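Kulevik Shelf Set -- README

Maintainer: Védís Hjaltadóttir
Status: working copy, last revised in September

Summary

The Kulevik Shelf Set records a small storage area fitted with steel shelving, plastic bins and trays on a carpeted floor. It is meant for work on storage layout: which container sits on which level, what hides what, and how much of a bin's front face can be seen from a given position. The set holds 858 still pictures in 27 groups. Each group covers one arrangement of the shelf.

The set replaces the older Marchal layout folder. File names from Marchal do not carry over, and the two should not be merged.

Contents

stills/ -- the pictures, one folder per group
levels/ -- one text file per group, listing containers by shelf level
notes/ -- free-text remarks, not present for every group
terms.txt -- the word list used in levels/

Terms

Unit: a complete shelving frame with its posts and panels.
Level: a surface that carries containers. The top panel is a level. The floor under the unit is recorded as level 0, including when a container on it touches no part of the frame.
Bin: a container deeper than a tray, with solid or slotted walls.
Crate: a bin with slotted walls. In levels/ a crate is entered as "bin, open wall" so that a search for "bin" returns it.
Tray: a shallow molded container. Recesses are noted as present or absent. Their contents are not recorded.
Translucent: light passes through the wall. Contents may or may not be readable, and no attempt was made to list them.

Color words are limited to plain ones. "Blue" is used for both the frame and the bins without shade terms, so color alone will not separate the two in a search. Combine it with the object word.
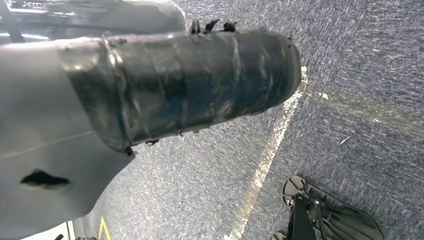
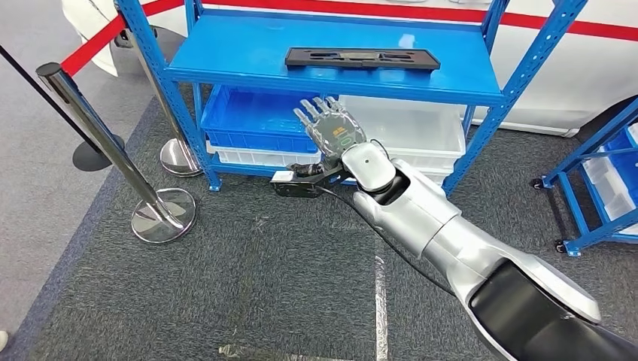

Level entries

Entries run left to right as seen from the front of the unit. A container that is partly hidden gets the mark "p" after its name. A container whose type cannot be settled is entered as "container" with no further detail. Guessing from a neighboring picture is not allowed, even inside the same group -- bins get swapped between shots.

Loose items on the floor in front of the unit are outside the level scheme. If they matter for a group, they are in notes/. Stanchion posts are treated the same way. Floor covering has its own field, "floor", with the values carpet, hard and unknown.

Pictures showing no shelving at all are kept in their group. Their level entry reads "none visible". Filter on that string if you only want pictures with a unit in them.

Checks

A sample of 200 level entries was read a second time against the pictures. The usual fault was a missing "p" mark on bins at the right end of a level. Those were corrected in the sample only. Expect the same fault elsewhere.

Known problems

- 3 groups have no file in levels/. The folders are complete otherwise.
- Older entries use "box" where terms.txt says "bin". Treat them as equal.
- Level numbers in some notes count from the top down. The files in levels/ count from the floor up, and they take priority.
- Files exported through Clerkora lose the accents in names.

Requirements

Any image viewer and a text editor. The Deltik import script reads levels/ directly and expects UTF-8 with one entry per line. It stops at the first blank line, so remove trailing blanks before running it.

Corrections

Send corrections to the maintainer with the group name, the picture name and the full replacement line. Partial lines are not applied.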